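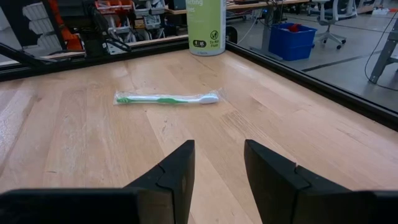 Britt-Marie Engström wants to know why anybody would wrap up a thing whose whole job is to be dunked in water and foam, twice a day, for months. She has a point. You don't get a wrapper on a washing-up sponge once it has moved in by the sink, and nobody puts a raincoat on a fish.

So let us look into the matter of the toothbrush and its little clear jacket.

Before you own it

A toothbrush has a busy life before it meets you. It is made in a factory, put in a box with a great many others, driven about, stacked on a shelf and picked up by people who then decide they would prefer a different colour. All those places have dust in them. Dust is mostly fluff, grit and tiny bits of skin, and you would not choose to put it on your toast.

The wrapper keeps the bristles away from all that. It is thin, it crackles, and it is sealed so that fingers can't get in. If you find a new brush with its wrapper already torn, ask a grown-up for a different one.

What is under the crinkles

The bristles are the part that does the work. On most brushes they are made of nylon, the same sort of stuff as tights and some fishing lines. Long ago people used hairs from pigs. You may take a moment to be grateful.

Bristles grow in bunches, or look as if they do. Each bunch is called a tuft, and it is folded in half and pushed into a tiny hole in the head of the brush. The tips are usually rounded off so that they don't scratch your gums. Some brushes have bristles in two colours. On certain kinds the colour fades as the brush wears out, and on others it is there because somebody thought it looked nice. The packet may tell you which.

Then comes the handle. Plenty of handles have ridges or a patch for your thumb, and the reason is toothpaste. Toothpaste is slippery, water is slippery, and a person who has just been told it is bedtime is the slipperiest thing of all.

What is it fighting?

Plaque. Plaque is a sticky film that builds up on your teeth all day long, even if you have been very good. Bacteria live in it. They like sugar as much as you do, and when they eat it they make acid, which can wear little holes in teeth. They do not say thank you.

Brushing scrapes the plaque off. Two minutes, morning and night, is the usual advice, with a fluoride toothpaste. Two minutes is longer than it sounds. Hedvig Kristiansen once sang a song she thought was two minutes long and it was over in 90 seconds, so she now sings the last verse again, louder, which her family has asked her not to do.

When you have finished, spit out the foam but leave out the big rinse with water. The fluoride left on your teeth still has work to do.

Wrapper off, and it stays off

You might think that a wrapper which kept a brush clean in the shop would keep it clean at home. Sadly, no. A used brush is a wet brush, and a wet brush shut up in plastic can't dry. Germs are very fond of somewhere damp with the door closed. Stand your brush upright in a mug with its head in the air, and don't let it lean on anyone else's.

As for the wrapper, it is too thin and crinkly for a lot of home recycling bins. Ask what happens where you live. Some shops collect soft plastic by the door.

When to get a new one

Three months is a fair age for a toothbrush. Swap it sooner if the bristles have started to point in all directions, like hair that has been slept on. Splayed bristles slide past the plaque and wave at it.

And don't share. Not with your brother, not on holiday, not even if he says he only used yours for the front ones.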